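Packing day in the back room

The robotics club at Irnel Secondary meets in what used to be the textiles room. There are still sewing machine tables along one wall, and the students have screwed a power board to each of them. The club has 26 members this year. In November they will take a robot to the Poven Challenge, where it will have to pack a customer's order without help from anyone standing nearby.

The Poven is a regional event for high school teams. Most of the other robotics competitions in the area involve driving something around a floor. This one is done at a table. Teams are handed a shopping list on the morning of the event, and the groceries are put in front of the robot in whatever order the judges feel like. The list might ask for six things or it might ask for 12.

Irnel entered for the first time last year and finished 29th. The students are open about why. Their software took so long to decide what it was looking at that the clock ran out on most of the rounds, and in one round the arm never moved at all.

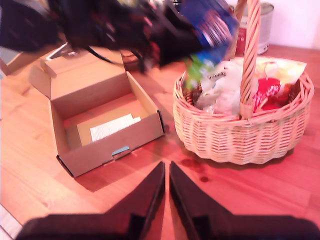 The rules changed over the winter, and the club spent most of its first term working out what the changes meant. Teams used to pack into a plastic tub with straight sides, supplied by the organizers. Now they have to be ready for containers of different shapes, and they don't find out which ones until they arrive. The students practise with whatever they can bring from home. A wicker basket with a tall arched handle is one of the harder ones, as the arm has to bring a package in over the rim without hitting the handle, and there is less room once the basket already holds a few bags. A small cardboard box with a hinged lid is easier to reach into, but the lid has to stay clear of the arm's path. The club keeps a list of containers on the whiteboard and crosses one off when the robot has managed it in two runs in a row.

Soft packaging is the other headache. A carton is the same shape every time, so the students can measure it once and be done. A chip bag is different each time it's set down. The grippers can close on the sealed edge, where there isn't much to hold, or on the middle, where the chips are. Last year's team went for the middle and lost points for crushed food.

The students drive the arm by hand first, recording each run, and then train the software on the recordings. It's slow work. They set themselves a target of 300 good runs before the end of term, and they reached it with a week to spare. Bad runs get saved too, in a separate folder, and the Grade 10s go through them to sort out what went wrong. Usually the arm came in too low.

The program the students write is called Kudo, after a cat that belonged to one of the founding members. It has been rewritten twice. The current version was started by a group that has since graduated, and parts of it have no comments in the code, so a fair amount of time goes into reading old work before anything new can be added.

Money is tight but not desperate. Rellance, a packaging firm in town, pays the entry fee and the bus, and its staff came in one evening to talk about how bags are sealed. The rest comes from a bake sale in the fall and another in the spring. Groceries are bought on sale and used until the packages split.

The club meets after school until five o'clock, later in the weeks before the competition. New members start on sorting and labelling recordings, then move to the controls when a spot opens up. Several of them joined with no programming at all. The next job is the handover between the shopping list and the arm, which still has to be started by hand for every item. Under the new rules, that costs a point each time.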